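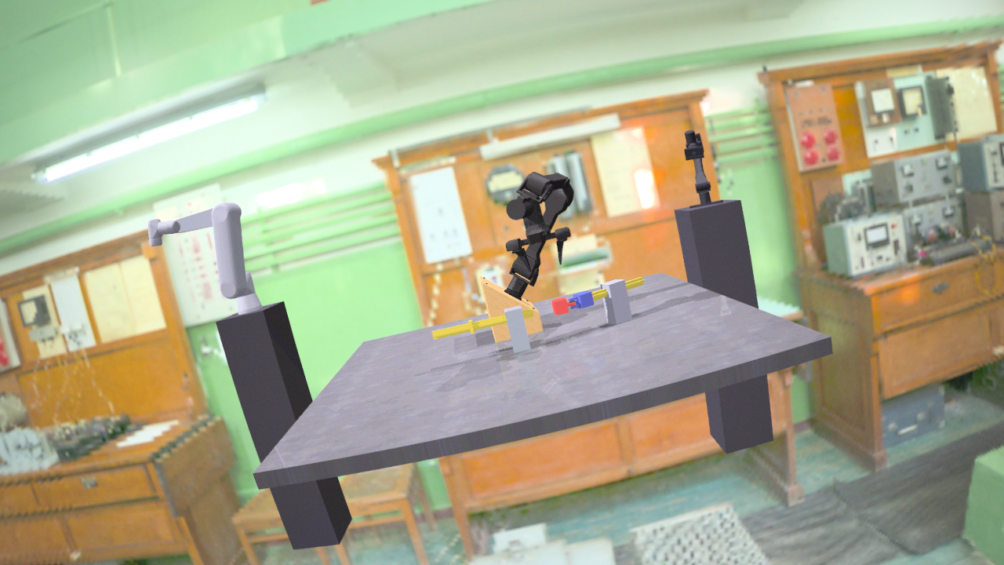
2024-11-03, mail filter notebook, Sunday catch-up

Finally ran the fake invoice set through the new rules, and wow, it did better than I hoped! The set is 3,000 messages, 1,000 of them bad (mostly "your parcel is held, pay the customs fee" and the overdue invoice kind). Old rules missed whole families of these. New ones missed 7 messages, and four of those are the same letter with a different sender name.

The trick was Yến's. She suggested we stop scoring the scary words and compare the reply-to address with the name in the signature. Such a simple check, and it catches nearly all of the ones that claim to come from a shipping office but want the answer sent to a free mailbox. I had been fiddling with word lists since February!

Settings as run: reply-to mismatch weight 4, link text mismatch left alone, attachment rule off (it still chokes on nested zips).

Also reread the seven misses by hand. The repeated one is lovely work in a horrible way: good spelling, no threats, just a polite note that the bank details have changed. No link, no attachment, and the reply-to matches. I don't think a header check will ever get that one. Maybe thread history would?

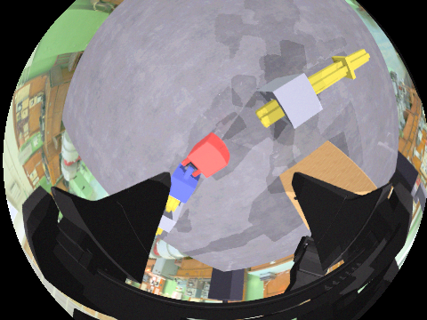 To do

Emiko: can you pull the false alarms out of the Vokport run? I only looked at the misses so far.
Ask Yến whether the signature parser handles two names on one line. It got confused on a Medeiros newsletter.
Try the whole thing on the Conix batch, same weights, no peeking first.
Fix the date column in the Dristov export, day and month are swapped again.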